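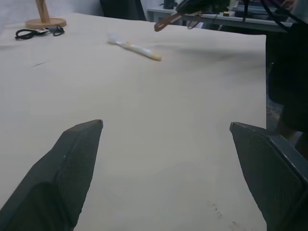
Courses > Studio Basics > Unit 2 > Handout: Your Work Table

Okay, tables! I know you signed up to draw, but I'm going to spend our first 24 minutes on where you put your stuff, and I promise it pays off (Waldemar Cieślak taught me this way and I grumbled too).

A pale top is my favorite to work on. Beige, cream, whatever you've got. You'll spot a speck or a smudge before it gets onto your paper, and a marker is easy to find, even a white one if you look for the shadow.

Keep the middle open. Anything that stands up, like a lamp or a wooden stand, goes to a back corner, and cords go back there with it. Mine tangle no matter what I do, so I just loop them loosely and push them away from my elbow.

Markers: one out at a time, cap on, well in from the edge! They roll.

For next time, clear your table at home, draw one marker lying at a slant, and then draw its shadow. Pencil is fine. Bring the Bawa pad, page 185 has the grid we'll use.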